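Fatemeh Ebrahimi
A thread about rules for simulated kitchen work with two-armed robots. I was asked to rewrite our house rules before February, and I would like to share the draft while it still can be changed. It is long, so please take tea.

Fatemeh Ebrahimi
Background for new readers. I work in a small group at Drallemen. We make test runs in simulation, with a robot that has two arms, a counter, and objects on the counter. Our rules were one page, written by Heike Grube in a hurry. They served us well for a long time.

Fatemeh Ebrahimi
The old page had one rule that everybody knew: "Do not start until the grippers are ready." I asked three colleagues what "ready" means. I received three answers. So the first job was the words, and the rules had to wait.

Fatemeh Ebrahimi
Rule 1. Before a run starts, both grippers are open and both are away from every object by the distance written in the task sheet. "Away" is measured from the fingertip. In the old page it was measured from the wrist by some people and from the fingertip by others, and this gave us much trouble. 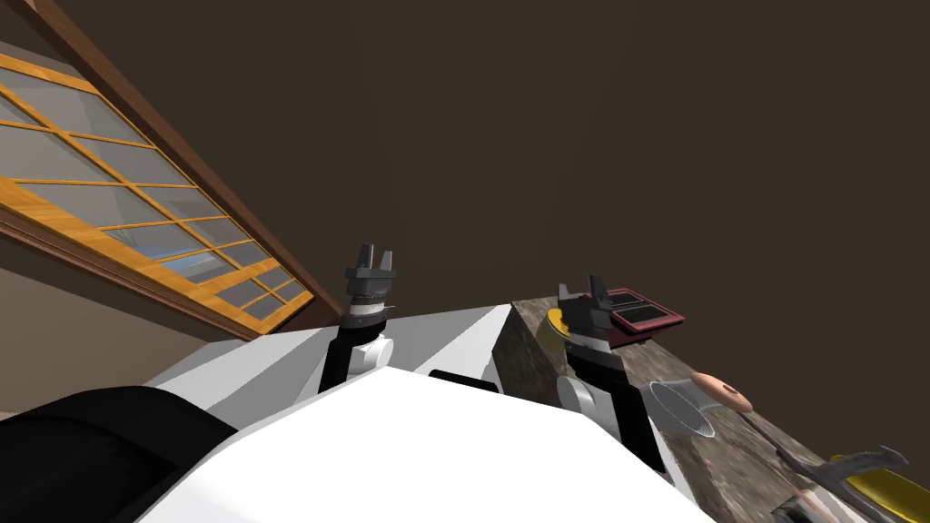 Fatemeh Ebrahimi
Rule 2. An arm that reaches to the near edge of the counter must be treated as working, even if the task has not given it any work yet. The operator keeps the eyes on this arm first. The upright arm comes second. Ross Rankin wanted it the other way round, and we discussed it for most of an afternoon.

Fatemeh Ebrahimi
His argument was good, I must say. The arm which stands still is the one people forget, and then it moves. But in our logs the contacts at the counter edge are much more frequent, so I kept my order and added his sentence as a note under the rule.

Fatemeh Ebrahimi
Rule 3. Objects with handles. If a handle passes over the edge of the counter, the reviewer writes this in the log before the run. It is allowed. A real kitchen is full of such handles, and a robot which has only practised with tidy counters has learned a very easy world. But it must be written.

Fatemeh Ebrahimi
For this rule we use a strainer very often. The mesh bowl is difficult for the contact model and the handle is long compared with it. If you grip at the wrong place the whole thing turns in the fingers. I have seen up to 43 contact warnings from one single grasp. Please do not hide these warnings in your settings. I know how to find the setting too.

Fatemeh Ebrahimi
Rule 4. Name the objects by what they are in the asset list. Do not name them by what they look like on your screen. From a low camera a lid can be taken for a plate and a tray can be taken for a rack. Mehrangiz Safavi found one object with four names in our logs, and two of the names were spelling mistakes of the other two.

Fatemeh Ebrahimi
If you don't know the name and the list is not open, write "unknown, round, yellow" and go on. This is a perfectly good entry. A guessed name is a bad entry, also when the guess is right.

Fatemeh Ebrahimi
Rule 5 is about seeds. Every run has its seed written in the first line. If a run has no seed, it does not count in the report, also if it was a beautiful run. We lost run 1404 in this way and I am still a little bit sad about it. It was the only clean handover of the week.

Fatemeh Ebrahimi
Some people at Kwok asked me why we need rules at all for simulation. Nothing can break, no person stands near the arm. I understand the question. My answer is that the habits go with the people. The same operators will stand next to the real arm at Brerville, and they will do there what they have done 4000 times here.

Fatemeh Ebrahimi
Also the scores go with the people. If I reset a run three times and report the fourth, my number is false, and it is the same kind of false in simulation as in the laboratory.

Fatemeh Ebrahimi
So, Rule 6. A reset is a result. You write it down with the reason, in one of these words: collision, lost object, wrong start, software, other. If you write "other" you add one sentence. Parvaneh Hashemi asked for a longer list of reasons. We tried 16 and people chose "other" even more than before.

Fatemeh Ebrahimi
Rule 7. Mixed objects. Our counters do not hold only kitchen things. Tools are in the asset list as well, and the random placement may put a power tool beside a strainer. For each object which in real life has a blade, a disc or a hot surface, the task sheet must say which part the robot is permitted to touch.
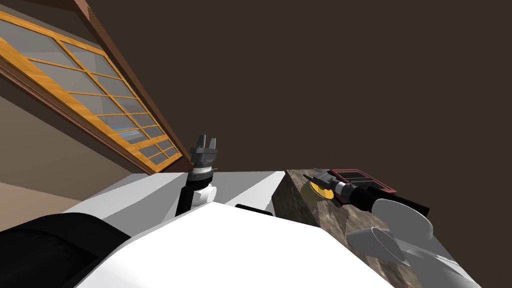 Fatemeh Ebrahimi
With a long tool the permitted part is normally the body or the handle, and the working end is forbidden. A grasp on the forbidden part is recorded as a failure, even when the object is lifted and carried perfectly to the goal. This was the rule with the most complaints — I expected that. The success rates went down when we tried it.

Fatemeh Ebrahimi
I had to explain it more than once to our partners from Stider, who saw only the lower figure. The robot was not worse. We had counted lifts before, and now we count lifts that you would accept from a colleague.

Fatemeh Ebrahimi
Rule 8. If one object lies across another, the task sheet says which one may move. If it says nothing, neither may be pushed on purpose. When the lower object is dragged together with the upper one, you note it as "dragged" and the run continues. Do not stop for this, we need to see what the robot does afterwards.

Fatemeh Ebrahimi
Rule 9. The open gripper. At the end of a run both grippers must be open and empty, and the arms return to the start position by the slow path. Many people save the run at the moment of success and skip this part. Then we have no data about the return, and on the way back is where Heike found the worst elbow movement of the whole year.

Fatemeh Ebrahimi
Rule 10, the last. The person who runs is not the person who reviews. In a small group this is tiresome, I know, when two people are on holiday. In such a case the run waits. We have decided that waiting is cheaper.

Fatemeh Ebrahimi
Things I could not decide yet, and where I ask for your opinion. First: should a reviewer see the operator's notes before or after watching the run? Ross says after. I think also after, but then the review takes almost double time.

Fatemeh Ebrahimi
Second: what do we do with a rule that the software could check by itself? Rule 1 is easy to check automatically. I would like to keep the written rule and have the check too, as I am afraid that a rule which only lives in code will be changed by somebody on a busy day and no one reads it.

Fatemeh Ebrahimi
Third, a small one. "Gripper" or "hand" in the text? The old page used both, in the same sentence. I have written "gripper" everywhere. Mehrangiz prefers "hand" for training new people and she may still convince me.

Fatemeh Ebrahimi
The draft is open for comments until the end of the month. If you work with two arms and have your own version of Rule 7, please send it to me, also if it is only a half page and not polished. Ours was not polished either.

17 Dec 2024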